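Home | Guides | Table & Home | Contact
Print this page | E-mail to a friend

How to Dust and Store Silk Flowers

By Remedios Prieto

Fabric flowers hold dust in the folds of the petals, and it gets harder to shift the longer it stays. I do mine every April.
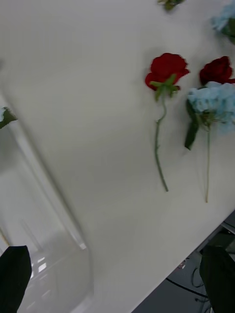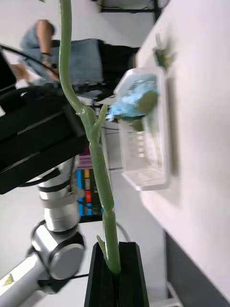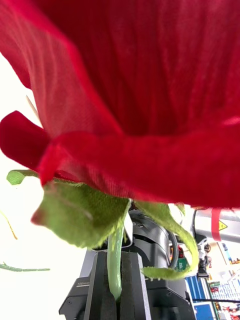
Flowers on a white table, a green stem in a black holder, and a red fabric rose from underneath.

1. Take the arrangement apart and lay the stems flat.

2. Use a hair dryer on the cool setting. Hold it well back and work from the center of each bloom outward.

3. Go over the petals with a soft makeup brush. Start under the bloom - dust collects there too.

4. For stains, mix 500 ml of cool water with a drop of dish soap. Test a hidden petal first, as reds often bleed. Dab with a cloth and do not soak.

5. Leave to dry overnight, away from sun.

To store, wrap each head loosely in plain tissue and lay the stems in a lidded box. Heads should not touch the sides. My box is 32 inches long and takes most stems without bending them.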